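Speaker notes – Grikero, a cloth-handling arm built in a shed
Dondholm Makers, 9th September
Cyril Ellwood

Start with the arm on the bench and the power off. Say the name once and spell it, people always write it down wrong. Mention that Reece Hebden did the wiring and most of the swearing.

Where it came from. I wanted an arm that could pick a piece of cloth off a bench and put it down somewhere else. No folding, no sorting. The first version went together in June in the shared workshop at Nalton, on the bench by the roller door. Base is an offcut of kitchen benchtop. The joints are hobby servos, and I replaced the shoulder one after it stripped its gears.

Money. Total so far is nearly $100 for the gripper end alone, including the two sets of fingers I threw out. Don't read out the full parts list, it's on the handout.

Why cloth is awkward. A block has sides and you close on the sides. Cloth lying flat gives you nothing to close on, so the fingers have to go in with a gap and bring the material together between them. If the gap is too wide they skate over the top. Too narrow and they shut on air. Hold up the tea towel and do it with two fingers, slowly, then ask someone in the front row to try it with rulers.

The fingers. Dark, tapered, angled in toward each other. The first set were square-ended and far too stubby. Pass the old ones around and ask for them back.

The camera rides at the wrist and looks out past the fingertips. Up close, a fuzzy, speckled cloth fills most of the view, and the best clue to a grip is the crease running down to where the fingers close. Leave the slide up while talking about light. Soft, even light is easy on the eye but it leaves the fold faint, and the software has to find that fold with very little contrast to go on.

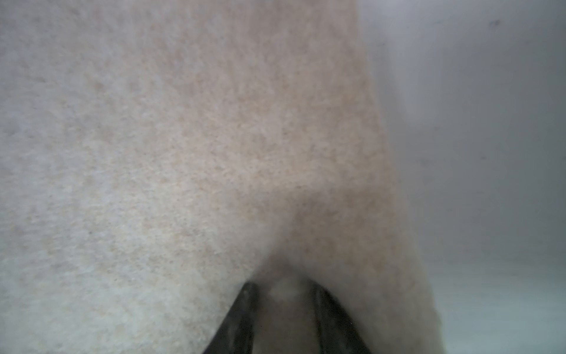
Reece reckons we should stop relying on the camera for this and read the motor current instead, as the current climbs when there is something between the fingers and it doesn't care what colour the cloth is. Give him a minute on that if he wants it. My answer is that current says the fingers have met something – it can't say whether that's one layer or a bunched-up lump. We will probably end up using both.

The log. Every attempt gets a line: cloth, gap setting, height, held or dropped. There are 2069 lines in it now. I'm not putting up a success rate, the early lines were typed in by hand and I don't trust them. Anyone who wants the file can have it.

Things that went wrong, keep this bit quick:
Height set from the bench, with a thick cloth on top. Fingers driven straight down into it.
Cable tie on the wrist catching the cloth on the way up.
Camera plug working loose every time the wrist turned. Fixed with hot glue.

Demo. Power on, everyone back behind the tape. Thick cloth first, then the thin cotton one from the Sedgwick op shop. If it drops the cotton, move the height down one step and run it again. After that go to questions.

Bring: spare servo, hex keys, the long extension lead, tea towel, rulers.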